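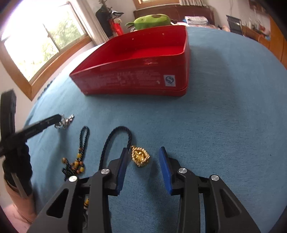 Marovora Cord Pendant, gold teardrop

A small pendant on a dark navy twisted cord, for people who like a little sparkle and would prefer it didn't come with a speech. The rim is scalloped. The raised figure in the middle is ornate, and customers have written in with 14 theories about who it is. Mitsuko Hayashi, who designed it, isn't telling.

Wear it alone or with the braided cord necklace, the one with the yellow and amber bead tassel. The two get along well enough on a neck and very badly in a drawer, so store them apart.

Cord length: 600 mm
Item no.: 236
Care: soft dry cloth. No perfume, no pool, no toothpaste, whatever your aunt says.
Box: not included. The red tray is ours and we're fond of it.

First run of 300. The next batch is due in June, which at Marovora has been known to mean later in June.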